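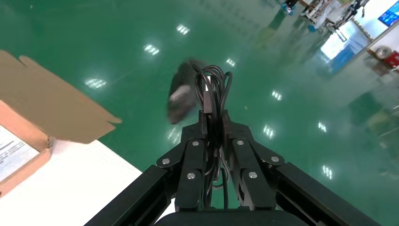

Black cable, looped several times.

Voltage drop on long garden runs

The summerhouse sits 30 metres from the consumer unit, and the heater I wanted out there draws 6 amps. I had assumed the existing buried cable would do. Baltasar Vidal, who wired the original shed supply, suggested I work out the drop before buying anything.

The sum is short. Take the millivolts per amp per metre from the table for your cable, multiply by the current and the length, and divide by a thousand. For 2.5 mm² copper the usual figure is 18, which gives 3.24 volts. On a 230 volt supply that is 1.4 per cent, well inside the 5 per cent normally allowed for a power circuit. The run from the meter to the board counts too, if it is long.

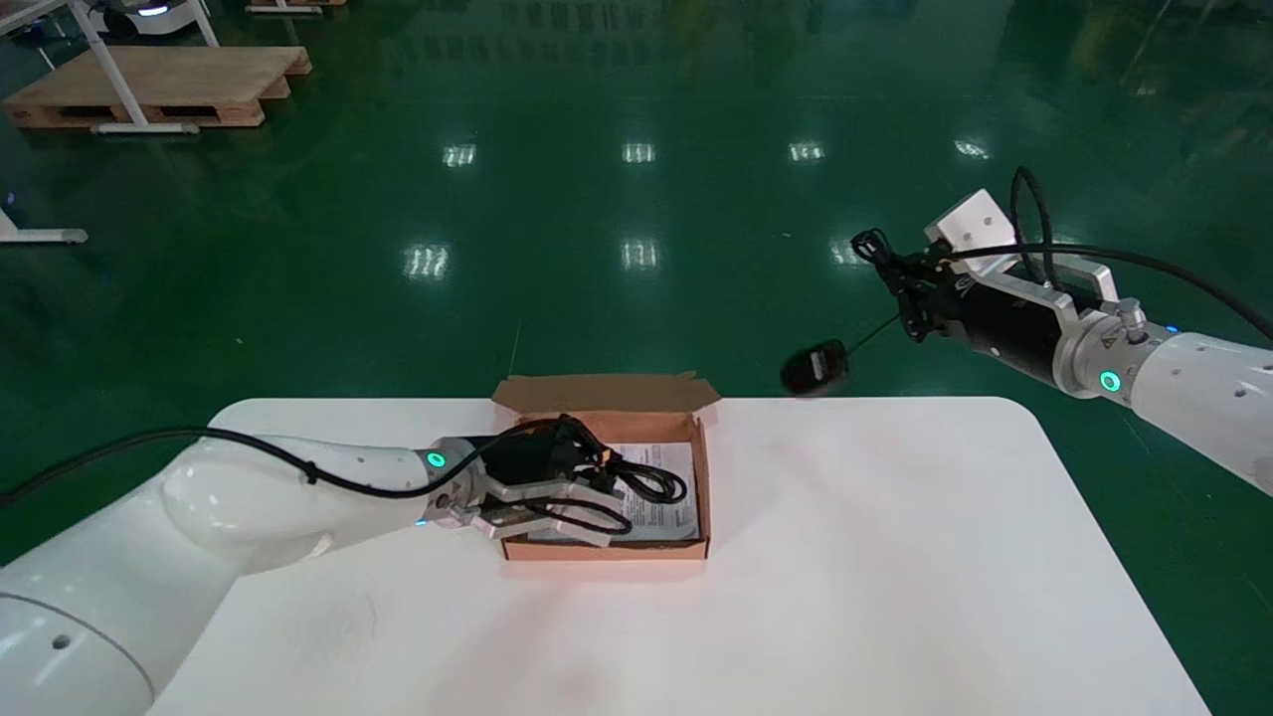 What changes with a second load

A kettle adds another 13 amps. At 19 amps the same run loses 10.26 volts, or 4.5 per cent. It passes on paper, with very little left over for an extension lead at the far end. In 4 mm² (11 in the table) the loss falls to 6.27 volts. I bought the 4 mm² armoured in July and paid more for the glands than I had expected.

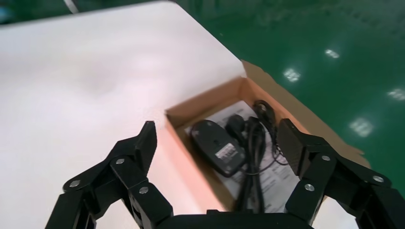
Aitana Olmedo

Grouping and burial depth affect how much current a cable may carry, which is a separate check from voltage drop. Do both and use the larger size. The earthing arrangement for an outbuilding is a third matter, and I left that to an electrician, along with the testing.

Soledad Toledo wrote in about my last post on the trench and had one further point to raise.

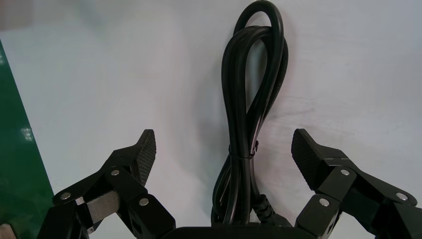

Does the table figure already include the return conductor?
For single-phase circuits it does, so use the one-way length of the run and leave it undoubled.

The armoured goes in once the path has been lifted.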